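Wendwood shared kitchen, February walk-through
Checked by Laurinda Meireles

Extinguisher by back door: tag current. Pressure needle in the green, for what that's worth.
Hood filters: marked "cleaned" on the log. My glove came away brown. FAIL.
Walk-in cooler: 43 on the dial. Log says 38 every single morning, which I don't believe. FAIL.
Sanitizer strips: present. Could not find anyone who uses them.
Floor drain: slow. Work order 1278 is still open.
Cutting boards: no deep grooves on the one I looked at. Pass, until I see the rest.

Comments

Zulmira Aguiar: The filters were done. Maybe not well.

Salvador Tavares: Who closed 1312? The drain is the same drain.

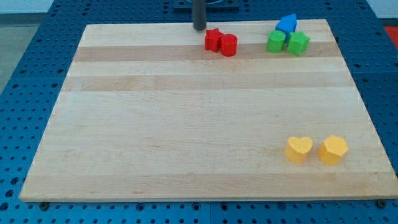
Maple board, light and tan strips.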